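LURNTHORPE, 2020-05-09. The Lurnthorpe student robotics club is delighted to share that its laundry-folding project has earned a 2,000-dollar grant from Valente.

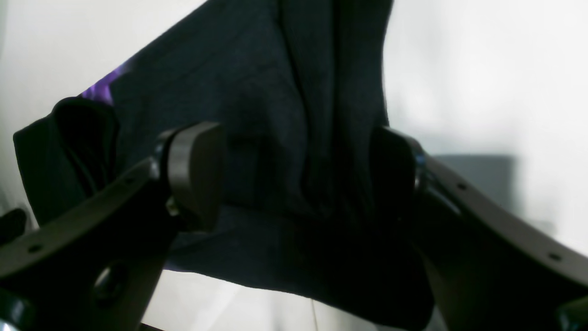 Club adviser Trinidad Olmedo says the students, bless them, have been at it since March and still argue happily over sleeves. 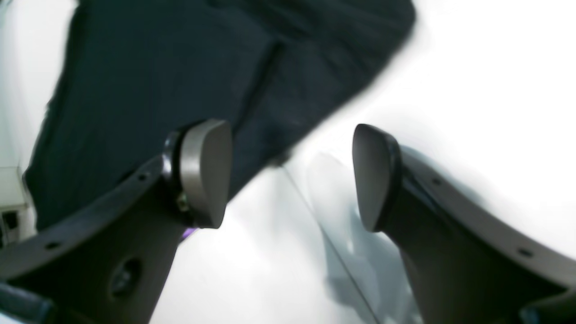 Page 2

"Cloth never sits the same way twice, and we love that," said team captain Rosângela Medeiros.

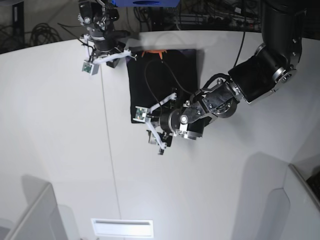 The grant will go toward spare parts and a summer class for 50 new members, and families are warmly invited to write to the club.
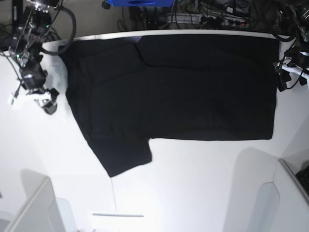
A black T-shirt on the table between the two arms.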